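Forum: Desktop Repair and Refurbishing
Thread: Old office tower, CPU out — what should I do with the socket before I put another one in?
Started 2024-03-07

plendotetti
Hello all. I am rebuilding an old office tower, the kind where everything inside has a blue tab to pull. I paid 23 dollars for it at a clearance and the plan is a quiet machine for my workshop, for manuals, music and a bit of spreadsheet. I have it lying on its side with the panel off. The graphics card is still in, the power supply is still in, the drive is still in its bay. Only the processor is out for now. 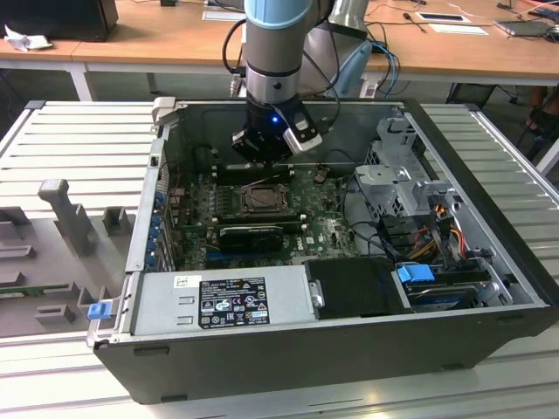 My first question is about the order of work. I was going to leave the card and the drive where they are, put in the CPU, then the cooler, then memory. A colleague told me I should strip the case completely and take the board out on the table, because otherwise I will never see properly what I do. I would prefer not to. There are many cables near the drive cage and I did not label any of them.

Second question, the socket is not perfectly clean. I will put a closer picture in the next post.

uvberg_shed
Leave the board in. With the case flat on its side you have all the room you need for a CPU swap. I would take out the graphics card though, it's one screw or one latch and it gives your knuckles some space.

And label the cables anyway, mate. Masking tape and a biro.

lykkegaard
I disagree a little with the above. If it was bought at a clearance you don't know who was in there before you. Board out, look at the back of it, check the standoffs, put it back. It's up to 2 hours if you are slow and you only do it once.

uvberg_shed
Two hours to change a processor! That is a lot of labour for a workshop computer.

lykkegaard
It is a lot of labour to do it a second time as well.

plendotetti
Thank you both. Now the socket. The load plate is open and the lever is up, and I have the processor near it, ready to go in. 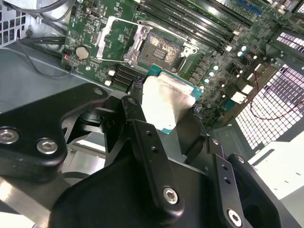
Socket open, lever raised. Note the greyish residue on the contacts.

I think it is old thermal paste, but I am not certain of the colour. Is it dangerous to close the plate on it? Some people say ordinary paste does not conduct and I can ignore it, other people say to throw away the board. I have also seen somebody recommend a toothbrush and this sounds to me like a terrible idea.

skadis_drawer
The toothbrush is a terrible idea, you are right. Those contacts are little springs and bristles catch them. One bent pin and you're sitting there with a sewing needle and a magnifier.

What I do: power cord out, coin cell out, isopropyl at the highest strength you can find, flood the area a little, let it run off with the board tilted, then repeat. No wiping inside the socket. Leave it overnight somewhere warm. Then look across the pins with a torch at a low angle — if the reflections make straight lines you are fine, if one sparkles differently you have a bent one.

uvberg_shed
I'd just fit the CPU and see if it boots. Most paste is harmless.

skadis_drawer
Most, yes. Do you know which one was used here? I don't. A bottle of isopropyl is cheaper than finding out.

lykkegaard
Agree with skadis_drawer, and tilting a board is much easier when it is out of the case. I will say no more on this.

plendotetti
Ha, I understand the hint. One more question about the memory before I start. There are black slots in a row near the socket and I will fit only 2 sticks. Does it matter which slots, if the manual is lost? I could not find a manual for this board, only a parts list where the same machine new was $2,749, which made me laugh and then feel sad for somebody's budget.

skadis_drawer
It matters on some boards. Look for tiny printing beside the slots, usually there is a number for each one. Start with one stick in the first slot, get it to boot, then add the second. And if it beeps at you, write down the pattern before you pull the power.

plendotetti
Good, I will do it like this. I looked again at how the rest is arranged, and I think the card can come out without touching the drive side at all.

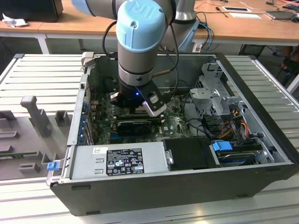
The power wires go under the drive cage, so I would start the labelling there and work toward the board. If the labels go well I will maybe take the board out after all, for the cleaning. I also must buy the isopropyl, the chemist near me has only the weak one, and new paste for the cooler.

uvberg_shed
Try an electronics shop or the hardware store for the strong stuff. Chemist bottles usually have a fair bit of water in them.

lykkegaard
Before you unplug the small front panel wires, take a photo with your phone straight down. They all look the same once they are loose, and the power button is among them.

plendotetti
Photo, then tape, then unplug. I will write again when the socket has been cleaned and dried overnight.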